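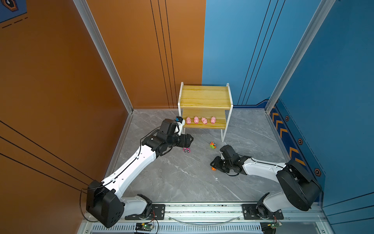 Two white robot arms on a rail, with orange and blue walls behind.

Milk in the kitchen: keeping one child's meals separate in a shared house

August 25, 2022

The dietitian has worked at the Vollanent clinic in Lerken for 19 years, most of that time with families in which one child has a cow's milk allergy and the other members of the household eat as they did before. We spoke at her office in the clinic's outpatient wing. She asked not to be named, as several of the families would be easy to identify from hers.

Her first point was about vocabulary. Parents arrive using "allergy" and "intolerance" as the same word, and the kitchen rules differ.

"Lactose is a sugar. The allergy is to protein. A family that buys lactose-free milk for an allergic child has bought cow's milk with all of its protein still in it. I see this at first appointments several times a year, and usually the carton was recommended by a relative."

She asks every family to bring the packaging of whatever the child ate in the previous week. Casein, whey and milk powder are the entries she looks for first, then butter used for glazing. Sliced ham, stock cubes and crisps are the products that parents most often leave at home, on the assumption that they could not contain milk. 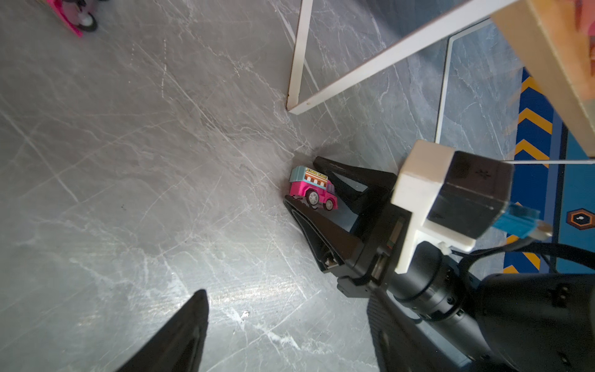 Penny Aldwick

The clinic keeps its food diaries in a program called Trito, which the families fill in by phone. Between May and the time of our interview it had taken 3,808 entries. The dietitian reads the ones marked with a symptom and a sample of the rest.

"The diary records what was eaten and when. It does not tell me what caused a rash. If a child has hives at four o'clock and ate a biscuit at half past three, that is worth a question. If the biscuit was the day before, I look elsewhere."

Delayed reactions complicate this, she said. Where the complaint is in the gut, symptoms can follow hours or days after the food, and a diary kept for less than two weeks is of little use to her. She would sooner have a plain record kept for a month than a detailed one abandoned on the fifth day.

On the question of whether the whole household should give up milk, she does not issue a rule. Her advice depends on the age of the child, the severity of past reactions and how the kitchen is laid out. With a toddler who takes food from other people's plates, she generally suggests that meals at the table be free of milk for everyone, and that cheese and yoghurt be eaten at other times. With a child of ten, she prefers separate shelves and a separate spread.

"The butter knife is the usual route. Someone butters toast, puts the knife into the jam, and the jam now contains milk. I suggest two jars with different coloured lids. Squeezable bottles also work."

Wooden spoons and boards cause more worry than she thinks they need to, provided they are washed in hot water with detergent and have no deep cracks. Toasters and sandwich presses she treats differently, as they are seldom cleaned inside. She recommends a second toaster. A sieve used for milk powder should be kept for that purpose.

Bread takes up a large share of the appointments. The Cárdenas bakery, where many of her families shop, sells a plain white loaf made without milk, but it is sliced on the same machine as the brioche. She tells parents to ask for it unsliced and to ask again each time, including when the assistant knows them. Recipes change, and so do suppliers.

"I had a family who bought the same margarine for years. The tub stayed the same, the ingredients changed, and they had stopped reading it. Read the label at the shop and read it again when you open the packet."

I asked about the phrase "may contain milk". She said that its use is uneven between producers and that its absence does not show that a product is free from traces. For children with a history of severe reactions she advises leaving such products out. For the others it is settled case by case with the consultant.

Replacement drinks come up at nearly every visit. She checks for added calcium and iodine, and compares protein, which is low in most oat, rice and coconut drinks. Rice drinks are not given to children under five. For infants under one, none of these replaces a prescribed formula.

Reintroduction, when it comes, starts with milk baked into a biscuit and is done only on the clinic's instruction. Each step has a set portion and a set baking time. The clinic's muffin sheet specifies 25 minutes at 180 degrees, in cases of a stated size, and she asks parents not to alter the recipe, as a muffin that is underdone in the middle is a different dose from one baked through. Portions are weighed. A family starting on a quarter of an 80 gram muffin will need a scale that reads to the gram.

"If the child has a cold, wait. If the child is going to a party in the afternoon, wait. There is no prize for finishing the list by a certain month."

Her next clinic was due to start, and she had the week's packaging from the first family on the desk in a carrier bag, with a stock cube box at the top.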